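Section 4: Setting up your first mailing

Gasholm sends newsletters and sorts readers into groups. The sales pages say it will "grow your audience while you sleep". It won't. What it will do, if you set it up with some care, is put a message in front of the people who asked for it and show you who clicked. This section covers the first mailing only. Automatic follow-ups are in Section 6, and I would leave them alone until you have sent a few by hand.

Before you start

You need an owner login, a working sender address on your own domain, and your reader list saved as a plain CSV file. If you are moving over from Kenard, export with the "consent date" column switched on. Kenard leaves it off unless you ask, and Gasholm will take the file without it and say nothing.

4.1 Bring in the list

1. Open Readers, then Import.
2. Choose your CSV file and wait for the column preview.
3. Match "email" and "consent date" by hand. The automatic matching is poor, whatever the green tick says.
4. Set the group to Holding. Do not pick Main yet.
5. Press Import and write down the total shown.

Note: the total counts rows, and a row may be a duplicate. When Kristýna Kollár moved the Lisetti list across in September, the import screen claimed 1,947 readers. After she ran Clean, 449 of them had gone: old addresses, repeats, and people who had already left once. The smaller figure is the one to plan with.

6. Run Clean on the Holding group.
7. Move what is left to Main.

CAUTION: Clean cannot be undone. Keep the original file somewhere outside Gasholm.

4.2 Write the message

1. Open Mailings, then New, and pick Plain. The other 12 templates look smart in the preview and fall apart in older mail programs.
2. Type the subject line yourself. Skip the Suggest button, which is fond of the word "secret".
3. Fill in the sender name. Use a person's name or the firm's name and stick with it from one mailing to the next.
4. Paste your text using Paste Clean. Ordinary paste drags in hidden formatting from your word processor.
5. Add one link that you want people to follow. You may add more, but the click report gets muddy quickly.

The panel on the right shows an "Impact Score" while you type. Pichler, who make the add-on behind it, have never published how it is worked out. I have seen it go up when a paragraph was pasted in twice. You can hide the panel under View.
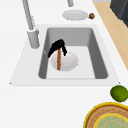

Can I send to the whole list straight away?
Send to a small test group first, wait a day, and look at the bounces before you release the rest.

4.3 Test and send

1. Make a group called Test and put at least 3 addresses in it, each with a different mail provider.
2. Choose Send to Group, then Test.
3. Open every copy on a phone as well as on a computer. Press the link. Press Unsubscribe too -- it has to work, and on a new account it sometimes points at a blank page until the domain check has finished.
4. Go back to the mailing and choose Send to Group, then Main.
5. Pick a time. The "Best Time" option nearly always comes out as 10 am, so you may as well choose for yourself.
6. Type SEND in the box to confirm.

CAUTION: the Recall button only stops messages still in the queue. Anything already delivered stays delivered.

4.4 Reading the first report

Wait two days before opening Reports. Opens are counted by a tiny hidden file, and many mail programs now load it whether the reader looks or not, so treat that column as decoration. Clicks are better, though security scanners press links as well. Replies are the ones I trust -- they go to your sender address and do not appear in Reports at all, so check that inbox.

If bounces are high, go back to step 6 of 4.1 before sending anything else.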